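Monday, June 7, 2021

Progress report on the Drindley community orchard, for the Staniforth Fund

Hi all! May was our busiest month so far, and most of it went on planting, watering and arguing over apple varieties. The short version is that the trees are in and we're still inside the budget (just).
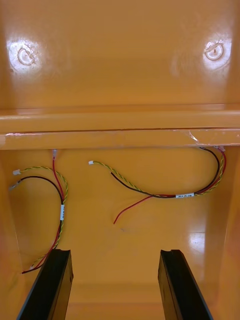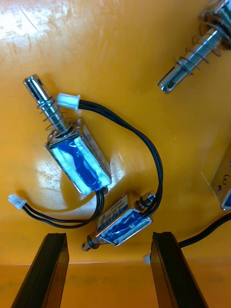
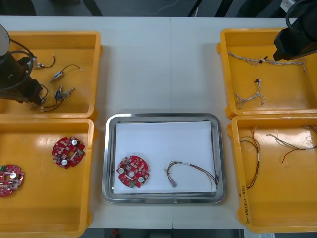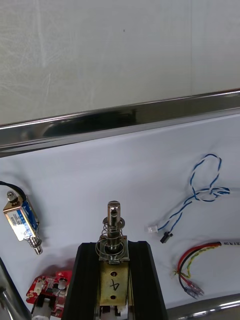

Haris Atanasov wrote back on the draft of this that he'd like to see more pears next time, and that the lower rows need mulch before the hot weather, not after. Fair enough, and I've ordered it.

So, the trees. We put in 100 saplings along the Clurudach side, mostly apple with a few plums, and all but 3 have leafed out nicely. Those three sit in the soggy corner by the gate, and I'm going to move them in the fall if they hang on that long. The deer fence is finished too, after 2 long weekends and more staples than I care to remember!

Money: we have $300 left in the tools line. I'd like to move it over to hoses if you're okay with that, as the old ones leak at every joint and the walk with buckets is no fun at all. Could you let me know before the next payment goes out?

Next up is the path to the upper rows (still just mud and a plank), plus labels for every tree. The school has asked to come and paint those.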